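**Ratih Liem**
15 September 2020

1/ I have lived in Trenbridge for two years now and I want to write a little about learning tennis as an adult. Please excuse my English, I type this on the bus.

2/ I started at 31. My first teacher was a wall behind the old library. The wall has a date on it, 1895, and it returns every ball. I do not.

3/ After that I joined the Tuesday beginners at the park courts. It costs £14 for the month and you can borrow a racket.
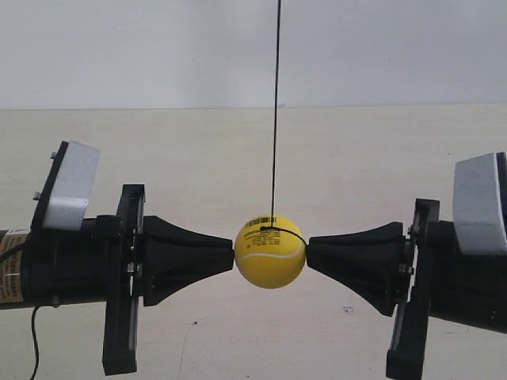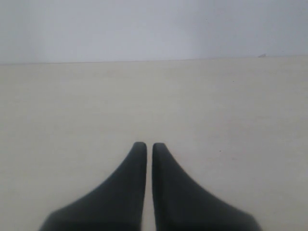 4/ Qistina Hutapea replied to my first post that a wall teaches bad habits, as the ball comes back too quickly and you never finish your swing. I think she is right. When I came to the group I was hitting everything with a short push, like closing a drawer.

5/ The coach made us stand very near the net and only catch the ball on the strings. No hitting for the whole first hour. I was a bit offended, but in the second week my hand was much quieter.

6/ The scoring took me longer than the forehand. Fifteen, thirty, forty – why not forty-five? I asked three people and got three different stories. One of them involved a clock.

7/ Also "love". In my first real game I was told "love–forty" and I smiled at the lady across the net. She was losing patience, I think.

8/ Some things I wish I had bought earlier: proper court shoes (running shoes slide sideways and my ankle complained for a week), a cap, and a second grip tape. The racket can wait.

9/ About balls. New ones from a pressurised can jump a lot for a beginner. Our group uses the slower ones with a green dot for practice and I can keep a rally much longer with them. Dimas Oei and I reached 88 shots last month, counting out loud. Then he laughed and missed.

10/ The serve is still my big problem. I throw the ball up and it goes behind me, or into my face. Dewanti Simanjuntak told me to hold it with the fingertips, as if it is an egg, and to let go later than feels natural. It helps on the left side of the court. On the right side, I do not know why, it does not.

11/ Now the evenings are getting dark and the park courts have no lights. There is an indoor hall but it is booked until December. If anyone near Trenbridge knows a place with free hours after six, please write to me.

12/ I can bring my own balls, and I can play on Thursdays too if I change my shift.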